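Washing plastic toy blocks (and looking after the board you dry them on)

March 4, 2018

I spent most of February with a cold, and so did every child who came through my house, so I've been on a toy washing kick. The shape sorter got it first. You know the kind, a tub with holes in the lid and chunky plastic shapes that go through them. Ours came from the Gitetti thrift shop for 2 dollars with a film on it I don't want to think about.

If your blocks are smooth you can wipe them and be done in a minute. Ours have those fine ridges down the sides, and ridges hold on to everything! Jam, mostly. Also whatever jam turns into after a few weeks under the couch.

What I do now is fill a dishpan with warm water and a squirt of ordinary dish soap, and let the shapes sit for 10 minutes. Then I go over the sides with an old soft toothbrush, working along the grooves and not across them. Across just skips over the tops and flicks suds in your face. Stars are the worst of the bunch (all those inside corners), so do them first while you still have some patience. The moon is nearly as bad on its inside curve. Cylinders you can just roll under the brush.

A couple of warnings. Don't put hollow blocks in to soak if they have a seam or a pinhole, or you'll be hearing a little slosh for the rest of your days. Squeeze one under water and look for bubbles if you aren't sure. And skip the dishwasher unless the box says it's fine. I ran a Sodier stacking set through on the hot cycle once and the rings came out shaped like potato chips.

After rinsing I roll everything in a towel, rub it down, and then spread the shapes out with some space between them. Leave them standing a while, then turn each one over, because the side that was underneath will still be damp. They go back in the tub only when I can't feel any cool spots on them.

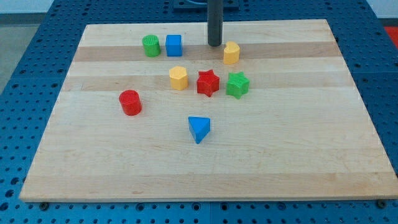

The other half of this tip is about wooden boards, and it's the part I got wrong for years. I used to set dripping things straight down on maple and walk off. Maple is tough, but a striped board like mine is made of strips glued edge to edge, and if one face keeps getting wet while the other stays dry it'll cup on you. Then it rocks every time you try to do anything on it, and you'll end up folding a paper towel under one corner like I did for a whole winter.

So towel first, board second. If the board does get wet, wipe both faces and stand it on edge so air gets to both sides. Laying it flat on the counter is about the worst thing you can do with it.

I oil mine when it starts looking chalky. Plain food-grade mineral oil, nothing fancy. I've tried the Ulari board cream too, and it smells nice and goes on easier, but it costs a lot more and I couldn't see any difference by the next day. Flood the top, the bottom and all the edges. Don't be stingy with the end grain, it drinks like crazy. Leave it overnight and wipe off whatever hasn't soaked in. Don't use olive oil or whatever's by the stove, it goes sticky and starts to smell.

If the wood feels fuzzy after a wash, let it dry all the way and give it a light rub with fine sandpaper, going with the stripes. I finish with a 3,000 grit pad left over from fixing a scratched headlight, which is complete overkill but wow, it feels like silk.

One more thing on the blocks: crayon. Soap won't touch it. A dab of baking soda on a damp cloth usually will, rubbed gently so you don't dull the plastic. For old sticker goo I use a little cooking oil, leave it while I have a coffee, then wash again with soap. That got a price tag off a Miyazaki puzzle tray that had beaten me since Christmas.

And get yourself a mesh bag for the washed pieces! I bought mine for onions, it holds 16 blocks easily, and it hangs on the back of the laundry room door. If anything is still a bit damp in there it can breathe, and the tub can have its own scrub and dry upside down on the dish rack overnight.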